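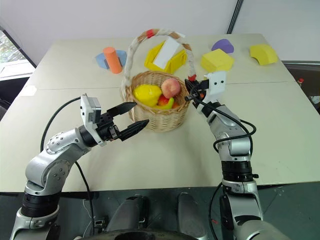 *Fig. 2.1 Woven wicker basket with a tall wrapped handle and mixed fruit. Red tape at the top of the arch.*

## Chapter 2: Baskets, Bowls and What Goes in Them

Start with the container. Most students start with the fruit and then wonder why the apples are bruised.

A basket breathes. Wicker lets air in from the sides, a glazed bowl doesn't. For display on a counter, a day or two, either will do. Longer than that, use the basket and turn the fruit each morning.

Look at the handle in Fig. 2.1. Wrapped, so kinder on the hand than bare cane. Note the colour of the wrap as well, white and tan, close to the weave. Handles come up again in section 2.4 (carrying loads).

**Order of filling**

- firm fruit first, apples at the bottom
- then pears, mangoes
- peaches last and near the top, they mark if you so much as look at them
- leave the rim clear

Don't overfill. The Boyer pattern basket we use in the exercises holds 705 grams comfortably, and over 40 per cent of the damage in the Clitum market trials was from fruit pressing on fruit, not from droping it.

Before you go on: weigh your basket empty. Write it down, you'll need the figure for Table 2.2 on page 73.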